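Frequently asked questions: the Elgate simulated evaluation study

These answers are maintained by the Elgate project team and concern the study of whether robot control policies can be compared in simulation before they are run on a physical arm. Questions of a general nature about the laboratory should be sent to the Nurkitz office.

What does the study set out to establish?
The study asks whether the ranking of several policies in a simulated room agrees with their ranking on the real arm. It does not claim that a success rate measured in simulation will be reproduced on hardware. Agreement in order is the quantity of interest, and all published tables should be read with this in mind.

Who is responsible for the work?
Mulugeta Wubshet leads the study. Pentti Karppinen is responsible for the simulated scenes and for the release of the scene files.

How many policies and tasks were compared?
The main comparison covers 11 policies on 29 tabletop tasks. A total of 3,567 simulated episodes were retained after checking. Episodes in which the physics solver reported an error were removed and are listed separately in the release.

What kind of instruction is given to a policy?
Each task is stated in one short sentence of plain English, such as "put the banana in the bowl" or "move the yellow mug next to the black mug". The policy receives the sentence, the camera views and the joint positions of the arm. It receives no list of objects and no object positions.

How is success decided?
Success is decided by a written rule for each task, applied to the final state of the simulation. For a placing task, the object must rest on or in its target and the gripper must be open. Partial progress is recorded in a separate column and does not count towards the headline figure.

Are the starting positions the same for every policy?
Yes. The starting layouts for a task are generated once and stored. Every policy is then run from the same stored layouts, so that differences in score cannot arise from an easier arrangement of objects.

What was the main result?
The two rankings agreed closely for tasks that involve moving a single object. Agreement was weaker for tasks that depend on fine contact, in particular grasping a mug by its handle. In that group, 2 policies exchanged places between simulation and hardware. The team regards this as a limit of the contact model and advises against using simulated scores alone for such tasks.

Does the appearance of the room affect the scores?
It does. Changes to lighting had a small effect on most policies, whereas moving the camera had a large effect on several of them. The Hamada set of scenes was prepared to measure this and varies one factor at a time.

May other groups use the scenes?
The scenes may be used for research without charge, provided that the version number is stated in any publication. Groups that alter object sizes or friction values are asked to report their results under a different name. Requests to add a policy to the comparison are reviewed by the Stadenov group each August.

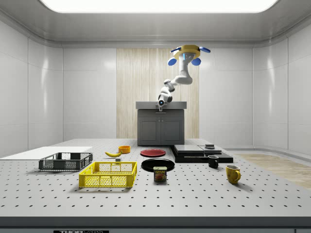
Corrections to the released files are recorded in the change log, and scores obtained with an earlier version should not be placed in the same table as scores obtained with the current one.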